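Notebook, laundry cell, February
Pointed fingers vs. the wide pads, first proper go

Picking up from the last entry. Jarosław finished the new finger mounts overnight and left them on my bench with a sticky note reading "be nice to these." I have been as nice as the job allows. The short version for anybody skimming: I love the pointed fingers! Long version follows, with the things I still don't understand.

Why we're doing this at all: the Climia wide pads are great on towels and terrible on anything that bunches. They need a flat bit of cloth to close on, and a jersey lying in a heap doesn't offer many flat bits. Rommel has been saying since the Grirkville visit that we should go narrow and accept a smaller contact patch. I argued against it (see my grumpy page on pillowcases). I'm happy to take that back, at least for sportswear.

Setup

Both arms, black pointed fingers on each side, same finger geometry left and right. The housings don't match, green on the left and white on the right, which makes it much easier to say which one you mean when you're shouting across the room. Head camera for the approach, wrist camera for anything past the door. Controller is the Jurneck build Ataberk has been tuning, with his softer closing profile loaded. Tayla on teleop, me on the stop button and the notes.

Basket goes directly in front of the washer with its handles out to either side. We had been setting it further off and the arms were spending half their reach just getting there. Having a gripper on each side of the basket at the start is a much nicer home pose, and Tayla says it feels like standing over it yourself. Red jersey in the basket, crumpled, with enough white in it to give the camera something to hold on to.
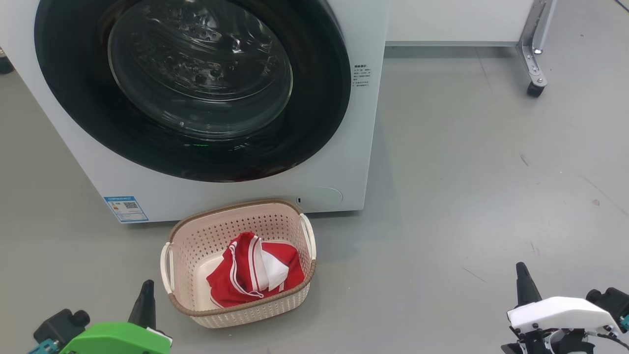
Basket work

Ran 16 grasps from the basket, re-crumpling between each. Tayla got fast at this quickly. The trick is to come down nearly vertical and let the points go into a fold before closing. With the pads you'd push the fold away from you. With these the fold just sits there and waits.

5 misses. I went back through them with Nikau, and they all look like the same mistake: closing too high, so only the top layer gets pinched and then slides off on the lift. Ataberk thinks a small downward nudge just before closing would fix it, and he can put that in the controller so the operator doesn't have to think about it. Yes please.

One worry. The basket wall is full of small holes and the fingertips are slim. We didn't catch one, but I could see it coming a couple of times when the shirt was close to the wall. Want a slightly rounder tip before we leave this running on its own.

Inside the drum

My favorite part of the day. Reaching in with the pads was always a squeeze, and by the time the gripper was through the opening the wrist camera saw mostly pad. Now the fingers come in from the bottom of the view, and there's drum on both sides of them. You can pick a target! I didn't realize how much we'd been guessing.

The drum wall is a pain for the camera, all shiny bumps and holes throwing highlights, worst on the upper right. Red cloth reflects in the metal too, so the color mask claims there's fabric on the baffle where there's only a pink reflection. Nikau has an idea about throwing out anything with the hole pattern showing through it. Sounds right to me. For now we aim by hand.

Best target by a mile is a gathered waistband. It's white against the red, ribbed, and it already stands up in a bunch, so the two fingertips can take it from either side. Compare that with the flat striped trim on the piece to the left, which looks like a good target and gives you much less to squeeze. 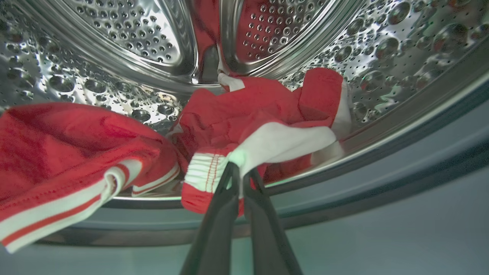
Numbers and settings

Closing force limit at 49 on Ataberk's scale (his units, ask him). Tried going up to 140 for a few lifts out of curiosity. More grip, sure, but it left pinch marks I could feel with my thumb, so back down we went. The Vasiliauskas force sensor drifted when the cable was pulled tight against the bracket. Re-routed it with more slack and it settled. Please don't tidy that loop away!

Still open

Rounder fingertips, Jarosław to print two versions — one with the rubber dip, one bare.
Ataberk to add the nudge before closing.
Nikau's hole-pattern filter, try it on the saved wrist footage first.
Same runs again with the wide pads, same garments, same operator. I'm comparing against old notes at the moment and the old notes were mostly towels.
Rommel wants socks. I want socks too, but after the tips are done.

Arms parked at 6:40 p.m., pointed fingers left on.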